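3.2. El desacuerdo que se anuncia

Lo que más nos entusiasmó al revisar el corpus de Zodham fue comprobar cuánto trabajo hace una disculpa colocada al principio. De las 1,417 entradas de blog recopiladas hasta el 30 de octubre de 2021, seleccionamos 40 que tratan temas de fe y conciencia ante lectores que la autora o el autor supone divididos. En casi todas, la tesis tarda en aparecer: hay textos que dedican hasta 15 oraciones a pedir paciencia antes de nombrar el asunto.

Maldonado llama a este tramo «umbral de cortesía», y el término nos parece un hallazgo. Quien escribe imagina la objeción, la pronuncia en nombre del lector y le concede un lugar - a veces con verdadera ternura - antes de seguir adelante. En el blog Molik, por ejemplo, una entrada sobre el bautismo de adultos saluda primero a quienes «ya están cerrando la página». Los comentarios que recibe son largos y variados, y varios retoman esa misma fórmula para discrepar.

También encontramos 11 entradas sin umbral alguno. Lykkegaard las considera textos fallidos; nosotros las leemos con más simpatía, pues suelen dirigirse a una comunidad pequeña que comparte ya el vocabulario y las heridas.

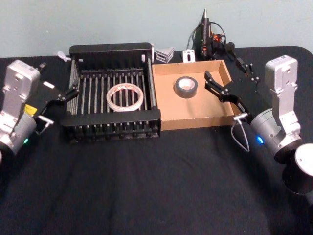
Figura 4. Mesa de trabajo con una caja de cartón abierta y un soporte metálico negro.

El umbral funciona, además, como espacio de preparación, y de ahí la riqueza de las metáforas que emplean los propios blogueros: despejar, tender el mantel, poner las cartas sobre la mesa. Esta última nos resulta especialmente útil. Sobre la tela negra de la figura 4, las herramientas pequeñas se agrupan al fondo y la caja abierta queda más a mano; los mejores umbrales del corpus distribuyen de modo parecido sus materiales, con la concesión cerca del lector y los argumentos doctrinales detrás. En la sección siguiente aplicamos esta idea a las entradas de diciembre, donde el tono cambia bastante.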